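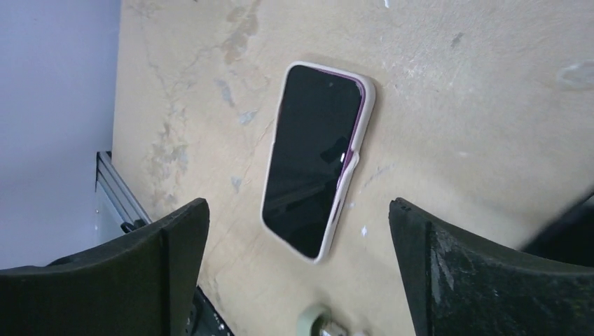
Elfriede Fuchs would rather do it herself, she told me, and after a morning at Hernico I saw her point. The job was clearing a table. Pick up a phone, put it in a tray, go back for the next thing. My niece could do it at three.

The arm at Hernico tried it 108 times in August. It managed 30 without help, by the company's own count. Bernd Rieger, who runs the tests, calls that progress, and compared with last year it is – last year's count was 3.

But a phone is flat, stiff and holds still. Socks don't. Neither does a wet plate, or the bag of loose screws that Lundach wants sorted on its shop floor by spring. Rieger says a home version is nearly ready. I asked what it would cost and he talked about grip force.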